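The Case Against the Beautiful Table

My neighbor Lilian Odera bought a marble-patterned table in October and has been nervous ever since. She used to feed eight people off a scratched pine thing with a wobble, and you could set a hot casserole anywhere on it. Now there are coasters, and a second set of coasters for when the first set is being washed. Dinner at her place used to start when the food was ready. These days it starts when everything has been put down on something else.

I bring this up because white, glossy, veined tabletops have spread through every apartment I visit, and I would like to know who asked for them. The furniture store Roltholm has a whole floor given over to them. I went on a Saturday and a salesman named Obadia Mfinanga, who was perfectly pleasant, told me the surface was "basically carefree." I asked what "basically" was doing in that sentence. He said wipe spills promptly, don't drag anything, use a trivet. That sounds like a fair amount of care to me.

The pitch for these tables is that they make a room feel calm. I can see how that happens in a catalog, where there is one bowl on the table and the bowl is also white. Most of us don't eat in catalogs. We eat among mail, chargers, half a lemon and somebody's math homework, and a pale shiny surface makes all of it look like a personal failing. My own table is dark and battered, and it has been forgiving me for years.

Then there is the bowl. People who buy the table almost always buy the bowl, a big deep one in plain white, and I have never gotten a straight answer about what it's for. It's too large for soup unless you are feeding a crew. Salad disappears into the bottom of it, and whoever goes last has to stand up to find the tomatoes.

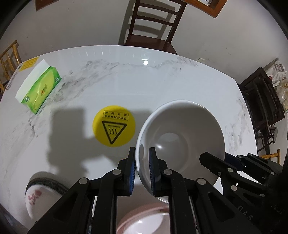
Fruit is the usual defense. Fruit looks good in a big white bowl for two days. By the fifth day the bottom layer has gone soft, and you won't find out until you smell it, because depth is exactly what you don't want in something that holds peaches. A shallow dish does the job better and fits in a cupboard. I have said this to several owners of deep bowls and they all look at me as if I had insulted a pet.

Sharon Ondieki, who disagrees with me about most things, says I'm being unfair. She paid $87 for hers, a Salell, and she uses it for bread dough, for popcorn, and once for washing a sweater. I'll grant the dough. A tall side keeps the flour off the counter, and a smooth inside lets you scrape it clean with one pass of your hand. Popcorn I'll grant too. But she keeps the thing on top of her refrigerator, and getting it down takes a step stool and a certain mood. A tool you need a mood for gets used at holidays.

What bothers me more is the matching. White bowl, white table, pale wall behind them. It has been sold to us as restraint, and maybe it started that way, but I count thirteen items in Lilian's kitchen that she bought to go with the table, and I'm not including the coasters. Plates she liked were given away for being the wrong cream. I don't think a person who truly wanted less would end up with a new set of everything.

I should be fair about cleaning. A glossy top does wipe down quickly, and you can see what you've missed, which my dark one allows me to ignore. Volodymyr Zinchenko, who has three small kids and one of these tables, says seeing the mess is the reason he bought it. He goes over it with a damp cloth after every meal and seems to enjoy it. I believe him. I also think he would be a tidy man at a workbench.

So if you love the look, go ahead. Just put a full dinner on it before you decide, in your head at least: the hot pan, the elbows, the glass of red sauce-colored juice at the edge. Ask where the bowl will live on the days it's empty. Lilian has asked me over again next week and told me, kindly, that she'd prefer I didn't bring the beets.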